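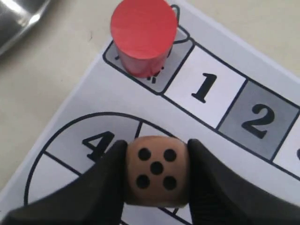
Setting grip limits for small wooden objects

This procedure covers dice, pegs and other light game pieces handled by a two-finger gripper on a shared tabletop. Run it again after any change of fingertips.

1. Set the force limit before the first pick. Start at 7 N. Do not go over 200 percent of the lowest force that holds the part.

2. Close on two opposite side faces. Keep the top face clear of both fingertips so the wrist camera can read the pips.

3. Lift straight up until the part clears the board, then hold for 600 ms. If the part tilts, open the gripper at low height and start over.

4. Keep other pieces out of the approach path. A cylinder standing on the start square is easy to knock over with the outside of a finger, so plan the approach from the opposite side.

5. Release the die no higher than its own edge length unless the task calls for a roll. For a roll, log the release height and the face read afterward.

6. Stop the arm before reaching in to move the board. Reduced speed does not count as a stop.

Record the force limit, fingertip type and operator name in the Flekari log. Runs without a force entry are not accepted. Send changes to this procedure to Jinfeng Jia; Girish Dubey approves them.

Last revised Oct 4, 2020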